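The Resettlement Table
A record kept at Lovwood

1. The surface

The table was covered in brown paper and ruled off with blue tape. Each square stood for a plot 30 meters on a side on the east slope above Lovwood. The lower valley, Grorevar, was due to be flooded once the last households had a plot. I was the recording clerk. My duties were to write down where each block stood at the end of a sitting and to sign the sheet.

Each household was given a colored wooden block. A block in a square meant a claim on the plot. If it left the table, the claim was withdrawn. The tape counted as road and could not be claimed.

Nine households had been settled before I was appointed, and their blocks were back in the drawer. The sitting of 13 May 2022 opened with orange for Nnamdi Effiong, yellow for Lawal Onuoha, green for Vibeke Damgaard and red for Mairéad Coughlan. They had been neighbors along one lane and had asked for ground close together. Yellow and green were side by side with a road between them, orange and red at the upper end.

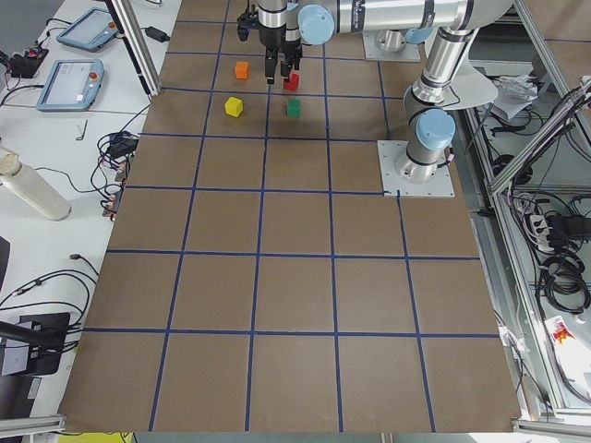 2. Withdrawals

The rules allowed a claim to be withdrawn at any time before signing. The household gave notice, the block was lifted, and the clerk wrote the hour in the margin. Reasons were not recorded. There was no column for them.

Mairéad Coughlan gave notice before noon. Her plot was the best of the four by every measure we had – drainage, sun, distance to the well. She had walked it in February with a soil auger and had told the surveyor she was satisfied. I asked her to confirm the notice, as the rules required, and she confirmed it.

"Is anyone to have it instead?" Vibeke Damgaard asked.

"It goes back to the slope," I said. The wording was from the rules.

Orange, yellow and green remained. The lower slope was unclaimed.
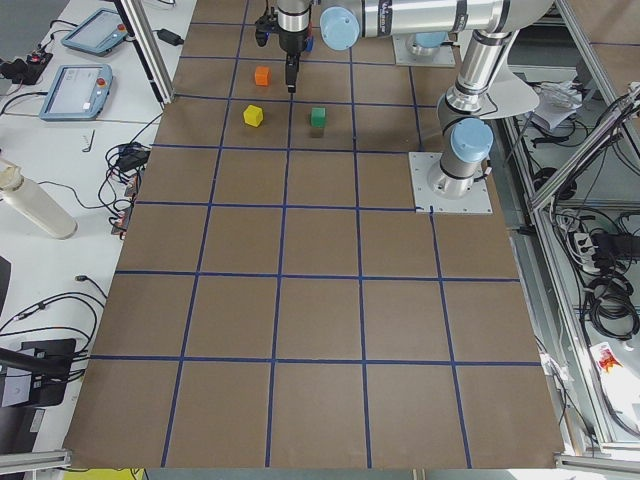 Vibeke did not move her block. She was entitled to, now that the better plot was free, and I read her the clause that said so. She said green was fine where it was. Nnamdi Effiong said the same about orange. I entered "no change" against both names and asked Lawal Onuoha for his position.

Lawal had been a fence builder in Grorevar and was particular about edges. He wanted to know whether a block standing at an angle made a claim at an angle. The rules said that a block claimed the whole of its square however it stood. He asked me to read the clause twice, then asked about the tape. It had been pulled up and relaid so often that the edges had gone ragged, and in one place it had cracked beside a crossing. He held that if the tape was a road, then a tear in it was a break in the road, and someone would have to maintain it.

I wrote to the survey office at Liltia on this point. The reply was that wear to the table had no meaning on the ground.
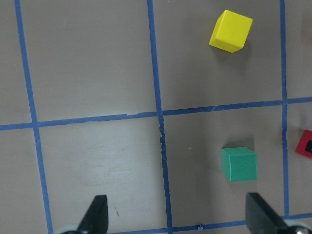
What happens to a plot that is claimed and never built on?

It stays with the household for two years. After that it returns to the slope and may be claimed by anyone on the register, in order of signing.

3. The blue block

There was one household I had not called, because it was not on my sheet. Damilola Onyeka had lived at the top of the lane, past the Nwachukwu mill, and had been entered early on as deceased. The entry was wrong. She had been in the hospital at Liltia through the winter, and the clerk before me had copied a line from the wrong page.

She came in during the afternoon in a brown coat and asked which color she was. I looked in the drawer. Blue had never been assigned.

The correction took an hour. I struck out the old entry, initialed it, and wrote her in at the foot of the sheet. She chose a plot in the middle of the slope, away from the others, on ground the survey rated as average. She said it faced the way her kitchen used to.

Mairéad Coughlan had not gone home. She came back to the table and said she wished to claim again. I told her that any free square was open to her. She named the square with the blue block in it.

I read through the rules from the beginning. They said that a plot could not be claimed by a household against another household. They did not say that two households could not claim it together, and they gave no method for showing this on the table. A square was large enough for blocks to stand side by side, but side by side was the notation for a disputed claim.
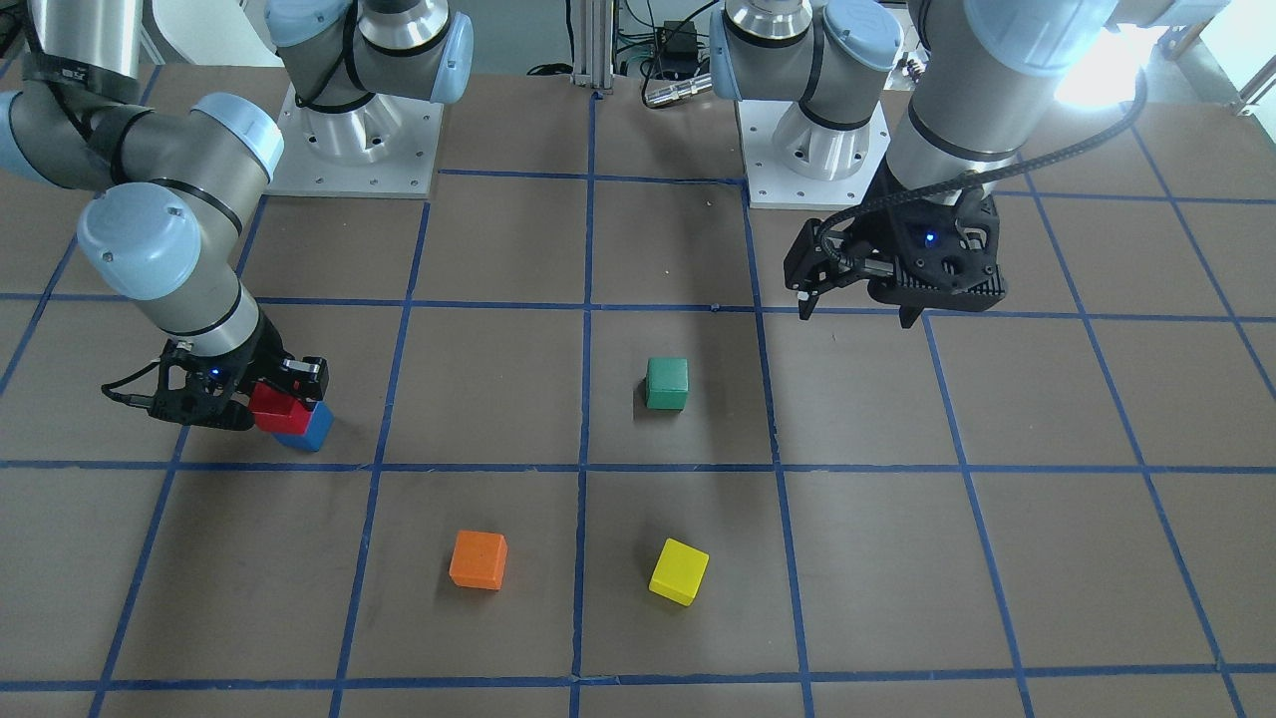

I drew an extra column on the sheet and headed it "with." Under it, on the last line, I wrote Coughlan beside Onyeka, and on Coughlan's line I wrote Onyeka. Both women signed. Lawal Onuoha asked whether they would need a fence, and Mairéad said they would need one on the north side, for the wind.

The sheet went to Liltia with the evening post. It was returned once, with a query about the extra column. I answered that the column was correct, and it was not returned again.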